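Zallari bread knife review: the one I keep reaching for

By Lowri Harries
May 17, 2022

I bake two loaves a week, and for years I sawed them up with a knife that came free with a cutting board. It tore the crumb, it skated on the crust, and the last third of every loaf ended up as croutons. Then a friend lent me her Zallari for a weekend and I ordered my own before I gave hers back!

What I love most is the teeth. They're wide and rounded, so they bite into a hard sourdough crust right away without shredding the soft part underneath. I barely push down at all. A long, easy stroke does it, and the slices come off so even that I've started cutting them thinner just because I can.

The handle is a bit chunky, and I have small hands, so I expected to hate it. I don't. There's room for my knuckles above the board, even on the very last stroke, and my old knife (a Griffiths, and a perfectly decent one for tomatoes) never managed that.

I also tried the Tollitz, which is lighter and prettier. It's great on sandwich bread and bagels. On a dark rye it wandered off to the left and gave me wedges, thick at the bottom and thin at the top, and wedges are a pain at breakfast when one end browns and the other stays pale. 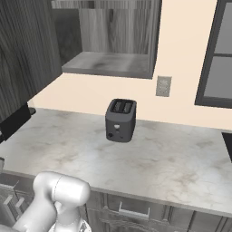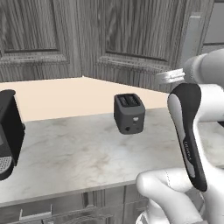 The two-slot toaster on the marble counter.

With the Zallari I get straight slices all the way down, after 200 or so loaves' worth of practice getting them wrong. It did fine on a big holiday panettone too, and on a frozen baguette I was too impatient to thaw.

A few gripes. It has no blade cover, so I made one out of cardboard and tape. The tip is square, and it won't fit the narrow slots in my Clesteck knife block, so it lives in a drawer. And you can't run it through a regular sharpener. I'm planning to send mine out in June to see how it comes back.

Rating: 5 out of 5. I'd buy it again tomorrow, and my sister is getting one for her birthday.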